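Ticket 563: Part slips in gripper during lift, simulated cell
Project: Fekis
Opened by: Kalkidan Weldu
Assigned to: Clementina Mota
Severity: Medium
Status: Closed, with one follow-up
Opened: January 22, 2020

Summary

The arm picks up the blue cap, lifts it, and loses it before it gets to the post on the fixture. It fails on some runs and passes on others with the same start pose and the same script. No error is raised. The log says "grasp OK" and the program carries on with nothing in the fingers, then closes out the cycle as complete.

Steps to reproduce

Load the Fekis scene with the Jederell physics build. Use the standard pick script and the default start pose. Run a batch of 20 cycles. Watch the finger gap in the log between "lift start" and "lift end". On a bad run the gap drops to zero partway up and stays there.

Expected: part stays in the fingers until the release command.
Got: 13 of 20 cycles completed with the part. The other seven dropped it.

Kalkidan Weldu, first comment

I marked this medium because it is only the simulator, but the same script is due to go on the real cell at Woldegiorgis and I don't want it there as it is. A dropped part is one thing. A controller that says the grasp is fine when the fingers are shut on air is worse, and the next move takes the arm down over the fixture at full speed.

Things I tried before opening this:
Restarted the simulator. No change.
Went back to last week's script. Same result.
Raised the grip force by a small step, twice. Fewer drops the first time, more the second time.
Swapped the cap for a plain test block of the same weight. No drops in 20 cycles.

The last one makes me think the cap model is involved.

Clementina Mota, reply

Reproduced on my machine. Please leave the grip force at the default from now on so we are comparing the same thing. I need the contact log from one good run and one bad run, and the wrist camera view with the part held.

Kalkidan Weldu

Logs are in the ticket folder. Wrist view attached.
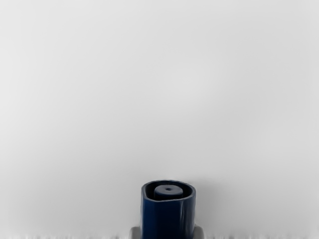 The contact log from the bad run has the force on the left finger jumping up and down at every step, while the right finger holds nearly steady. The good run shows the same pattern, only smaller. I went through the cap model next, beginning with the outer wall, which is what the fingers touch. The visible mesh is fine. The collision shape is a different matter: it was made with the automatic tool, and that tool closed the open end and cut the outside into a few large flat faces. The fingertips hold the cap low, with most of the wall standing up past them, so there isn't much contact area to begin with. When one fingertip lands on an edge between two of those faces, it has a line of contact and the part can roll out. The closed end is a second problem. The real cap is hollow with a short post in the middle, and the collision shape has it as a solid plug, so it could never have seated on the fixture anyway.

Clementina Mota

Agreed on both. That also explains why more force made it worse, as it pushes the part off the edge faster.

Changes made:
1. Rebuilt the collision shape by hand as a ring of small pieces plus a separate piece for the inner post. The open end is now open.
2. Moved the grasp point up the wall, so that the full fingertip is in contact.
3. Put the grip force back to the default in the script. It was still at the raised value in the shared copy.
4. Added a check after the lift. If the finger gap is below the width of the part, the arm stops and raises a fault.

The old "grasp OK" line only tested that the fingers had stopped moving. It did not look at where they stopped.

Please run 300 cycles on the new scene and report back.

Kalkidan Weldu

Ran 300 overnight. No drops. Cycle time went up a little because of the extra collision pieces, almost all of it at the insert step. I can live with that.

I also ran the new check with the cap taken out of the scene, to be sure it trips. It stopped the arm at the end of the lift and raised the fault each time.

Clementina Mota

Good. Closing this one.

Follow-up moved to a new ticket: the Sikora housing was exported with the same automatic tool and needs its collision shape looked at. Until that is done, do not copy the pick script to Woldegiorgis for the housing. The cap script can go, with the gap check left on and the first runs at reduced speed.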